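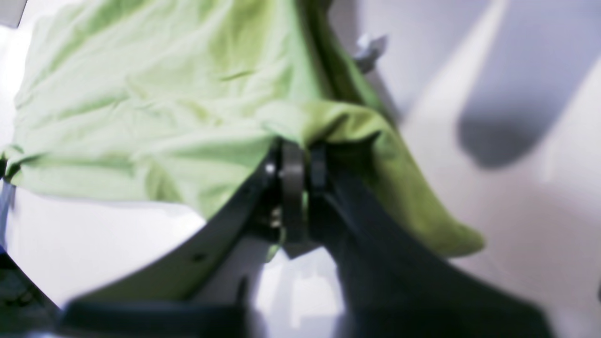
How do I get the wrinkles out of a green cotton shirt without an iron?

Asked in Laundry and Clothes, September

Hi all! I have a soft green shirt that comes out of the basket looking like a balled-up napkin every single time. My iron gave up last month and I'd rather not buy another one just yet – we're moving to Illgate soon and I'm trying to own less stuff, not more. Is there a way to get it flat enough for work? I have a table, a spray bottle and 23 minutes before the bus, ha.

2 answers

Oh, I feel for you! I did without an iron for years. Spread the shirt out on a clean table, mist it lightly all over, then take hold of both ends and pull, gently, a little at a time.
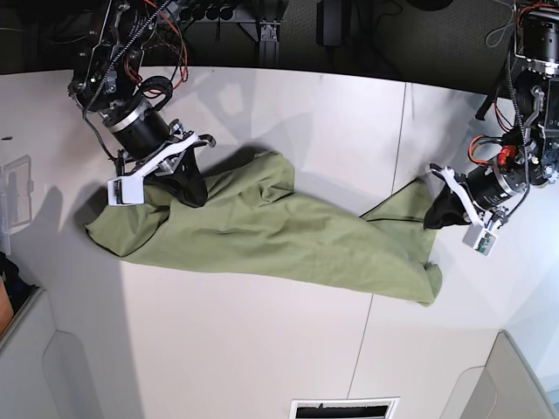 Go lengthwise first and then side to side, and don't tug hard at the seams or they'll go wavy on you. Smooth it down with your palms from the middle outward, button the collar, and hang it up somewhere airy. If you can do it the night before, so much the better – mine were always nice by breakfast. And fold them as soon as they're dry, please, don't let them sit in the basket!

Just get a steamer. Mine's a Voltamum, 700 watts I think, works ok on shirts but not on thick stuff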